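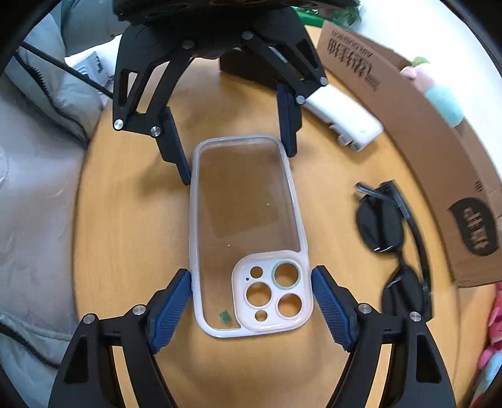 What happens to small plastic household items when people have finished with them?

In Cistudari most of them stay in a drawer for a long time and then go into the general waste bin, even when the person throwing them away thinks of themselves as a recycler.

Student projects > Geography and Environment > Small plastics in Cistudari

Last updated: June

Introduction

Our project looked at small plastic goods that are not packaging. By this we mean phone cases, combs, pen barrels, toothbrush holders, food tub lids, plant labels, coat hooks, toy parts and similar. The town's recycling scheme, run by Preda, takes bottles, tubs and trays from the kerb. It does not take loose items smaller than a fist. We wanted to know how many of these things a household holds on to, whether people know the rule, and what would make them do something different.

We chose the subject after a class visit to the Preda sorting hall. The staff there told us that small pieces fall through the first screen along with broken glass and bottle tops, and that everything under the screen is sent off as mixed residue. A plastic item can be made of a perfectly recyclable material and still be lost at this stage on account of its size.

Method

We delivered a form and a paper bag to 200 households, half in the old centre of Cistudari and half on the Cakov estate. The form had 8 questions. The bag was for any small plastic item the household no longer wanted, and could be filled over three weeks. We collected the bags on foot.

The contents were tipped out on tables in the school dining room and put into groups by use. We then tried to group them again by material, using the moulded code where there was one. Items with metal fixed inside were put to one side. Anything with a battery was refused at the door, and the form said so.

We did not wash anything. A few bags had food tubs in them that should have been rinsed, and we would put a clearer line about this on the form if we did it again.

Results

The bags held 1,614 items. One turned out to be a glazed pottery button and was taken out, leaving 1,613 for the rest of the report.

The largest group was kitchen items, mostly lids with no matching tub. Stationery came next. Phone and computer accessories were the third group, and toys the fourth. Bathroom items were fewer than we had expected, and several people wrote on the form that they throw these out straight away for reasons of hygiene.

Sorting by material was much harder than sorting by use. Nearly all the kitchen lids had a code. Hardly any of the stationery did. Phone cases were the worst group for us. Many are made from two plastics joined together, a harder back and a softer edge, and there was no way to get them apart with the tools we had. We left them as "mixed, unknown".

On the forms, most households said they already recycle "always" or "nearly always". Most of the same households also said they did not know there was a size limit. Several had been putting pen barrels and lids in the kerbside box for years. The old centre and the Cakov estate gave similar answers on this question. They differed on storage: homes on the estate kept more spare items, which may have to do with the larger cupboards in the newer flats.

We asked why people keep things they do not use. The commonest answer was that the item might fit something later. The second was that it seemed wrong to bin it while it was not broken. A smaller group said they had simply forgotten about it until our bag came.

What happened to the items

Anything in working order went to Oro, the reuse shop by the bus station, which agreed to take what it could sell or give away. Lids were popular there, and the shop now keeps a box of them by the till. The coded pieces went to Preda in one large clear sack, sorted by code, and were accepted as a trial load. The remainder went into general waste. This was a disappointing share of the total, but we had no other outlet for it.

Problems with the study

The households that filled a bag were the ones willing to do so, and they probably care more about waste than others. Three weeks is also short. Someone who clears a cupboard once a year may have done it the month before. Two of our sorters also disagreed about what counts as a toy, and some items may be in the wrong group.

Suggestions

The size rule should be printed on the lid of the kerbside box. At present it is only on the back page of the yearly leaflet.

A drop-off point for small coded plastics could be tried at Oro, emptied by Preda when it collects the shop's cardboard.

Makers of small goods should mould a code into them. We have written to two firms about this and will add any reply to this page.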